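Lamp library in Drosstead opens for a second season

July
By the Cestesitz Weekly news desk

DROSSTEAD — If you have ever tried to do a crossword at the kitchen table after supper and found yourself tilting the page toward the window, you will understand why people here were so fond of the lamp library last year, and why so many of them were asking at the front desk all spring whether it was coming back. It is! The Drosstead reading room has opened its lending shelf of desk lamps for a second season, and anyone with a card from Drosstead, Cestesitz or Bernitz can borrow one for up to 5 weeks at a time, free of charge.

The idea began small, as these things often do. A few regulars at the evening reading group mentioned that they could manage the large-print books well enough in the reading room but gave up on them at home, where the only light came from a bulb in the middle of the ceiling. Somebody offered a spare lamp from a hall closet, then somebody else did, and before long there was a shelf of them next to the seed packets and the jigsaw puzzles. By the end of the first season the lamps had gone out 366 times, which is a lovely number for a town where you can walk from one end to the other before your coffee gets cold.

Borrowers turned out to be a mixed crowd. The reading room had expected mostly older readers, and plenty of them did come, but so did high school students in exam weeks, a couple of stamp collectors, people with mending to do, and one household that wanted better light over a model ship and renewed the loan until the rigging was finished (it has since been shown in the front window, to a good deal of admiration).

This year's shelf is larger, thanks to a grant of $2000 from the Amaral Fund, which looks after small projects in the three towns. Part of the money went to new lamps and part to spare bulbs, plugs and cords, and what is left will pay for an electrician to check every lamp before the season starts and again when it closes. The reading room asks that people don't try to fix a lamp themselves, however handy they may be. Just bring it back and say what is wrong with it, and you will be given another one if there is one on the shelf.

There is good news for Bernitz too. Residents there used to have to make the trip over the hill, and in winter that is nobody's favorite drive, but a pickup shelf has now been set up in the Bernitz post office lobby. Lamps can be reserved by calling the reading room before noon, and they go over with the book van the next morning.

The lamps themselves are a friendly jumble. Some clamp to a shelf or a headboard, some are heavy old things with a pull chain, and there are several small ones meant for a desk or a bedside table. The ones with a bendable neck are always the first to go, so it is worth putting your name down early if you have your heart set on one of those.

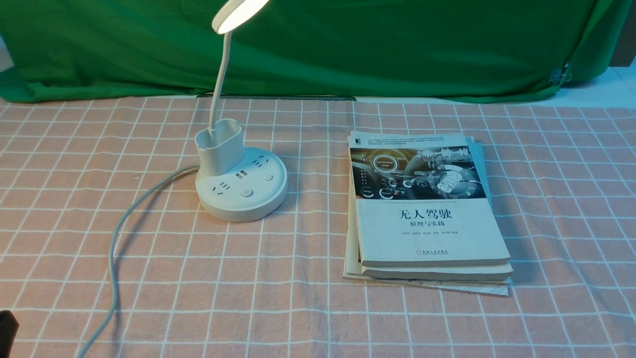 A white gooseneck desk lamp with a pen cup on its base, switched on.

A word on placing a lamp once you have it home, as the desk gets asked this a lot. If you write with your right hand, try the lamp on your left, and the other way around if you are left-handed, so the shadow of your hand doesn't fall across the page. Keep the head low enough that you can't see the bulb from your chair. Leave another light on in the room as well — your eyes will be glad of it when you look up.

Lamps may be borrowed at the Drosstead reading room during normal opening hours, and until 8 p.m. on reading group evenings. Bring your card. Donated lamps in working order are welcome at the side door, though the shelf has more than enough floor lamps for the moment and can't take any more until the fall.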